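From: Henrik Baumgart
To: upholstery-at-home list
Subject: Re: [upholstery] Pillow for channel stitched sofa, which filling?

Phyllis Fairclough wrote:
> Henrik, before you order anything, tell us which pillow you
> have now and how it looks against the seat. Light gray on
> cream can be nice or it can look like a hospital. Also, is it
> the cover that you don't like, or the inside? I would not
> spend money on a Fasine insert if the problem is only that
> the cover is too large.

Dear Phyllis, dear all,

Thank you for the quick answer. I did what you asked and took the cover off yesterday evening. The insert is a Wegener, polyester, 200 grams, and it is shorter than the cover. So you were right, the ends have nothing inside them and they fold. I had blamed the fabric for this the whole time.

The sofa is the cream leather one from Naken which I wrote about in January. I put the pillow low, at the front, where the two cushions meet, so that you can compare the color.

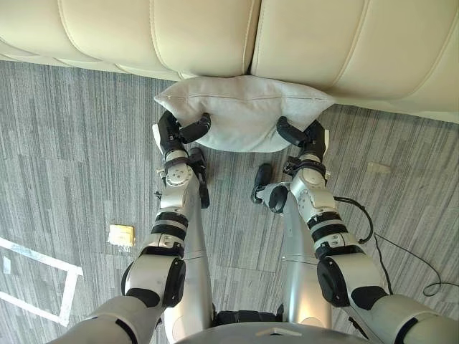

Light gray pillow against the cream leather, gray striped carpet in front.

You see the wrinkles at the ends of the pillow. The seam along the upper part belongs to the cover and I would like to keep it, because it goes in the same direction as the channels in the leather. With a round or a square pillow this would be lost, I think. About the color I am less sure than before. Next to the carpet the gray is fine — next to the leather it is a little cold.

Now my questions. If I take a feather insert from Eltimov, should it be larger than the cover, and by how much? My sister says 2 inches, but she sews curtains and not pillows. And does feather come through a cover of this kind? I don't want to find it on the leather every morning.

The other possibility is to make the cover smaller from the short sides only, and leave the insert as it is. I have enough thread, and 6 free evenings before my parents come. My machine is old but it does a straight line.

Please answer to the list and not only to me, I believe Phyllis is not the only one with an opinion about feathers.

With kind regards
Henrik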